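Dotumeo Neighborhood Kitchen: Progress Report to the Wetberg Fund
November 25, 2025
Prepared by Yayra Tsikata, program lead

Dear Inger Holst and everyone at the fund,

We've had a terrific half year! When we last wrote to you in April, the evening cooking classes were still a plan on paper and the kitchen had one working oven. Since then we have opened the classes, served 4,000 meals at the Dankwa Street lunch table, and taught 475 people to cook at least one new dish from start to finish. I've tried to keep this report short, but there is a lot I want to tell you.

Evening classes

Kojo Eshun runs these and has filled every term so far. The first term was soups and stews, the second was flatbreads, and the one going on now is called "Feeding Six on a Budget," which came straight from the comment cards. People asked for it over and over, in capital letters in a couple of cases. The groundnut stew night had to be split into 2 sessions because so many wanted in, and we will keep it that way next year.

We did lose some people midway through the flatbread term. The start time was too early for anyone coming from the Stavent warehouse shift, so we moved it back by an hour and most of them returned -- a few with a cousin or a neighbor along.

Lunch table

The lunch table now seats 50 at once, up from what was frankly a squeeze. Kwabena Zakaria redid the menu so that one big base (rice, beans or barley) carries through several days with different sauces and vegetables. It has cut our waste and the food is better, too. His roasted carrots with ginger have a following.

Equipment

Your grant paid for the second oven, the chest freezer and new steel trays. The trays are shared by the lunch crew and the evening classes, and they get used hard. We bought the same size throughout so they fit both ovens, the rack and the dish sinks.
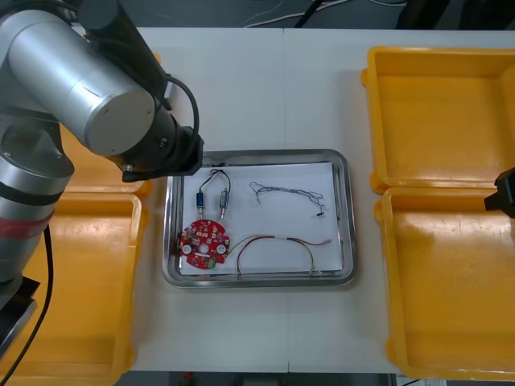

Stainless-steel tray on a white tabletop.

The freezer has made the biggest change of all. We can now say yes when a grower calls with more squash than they can sell, and we did so all through the fall. Khôi Lã set up a labeling system with colored tape, one color per month, and it has held up well even on the busiest days. The old freezer went to the church pantry across the road.

One item is still open. The vent hood over the new oven passed inspection but is louder than we'd like, and Kojo has to stop talking whenever it kicks in. The installer has promised to come back and look at the fan mounting.

What comes next

We'd like to start a Saturday-style family class for kids and grandparents together, on whichever morning the room is free. Kwabena is also writing up the lunch recipes in large print, with the amounts given for both a home pot and a crowd. We expect to have the first batch ready to send you with our next report, along with the full spending sheet for the year.

Spending to date is within the budget you approved, and we have not moved money between lines. Please come by for lunch when you can. Barley soup is on most of next month, and it's wonderful.

With warm thanks,
Yayra Tsikata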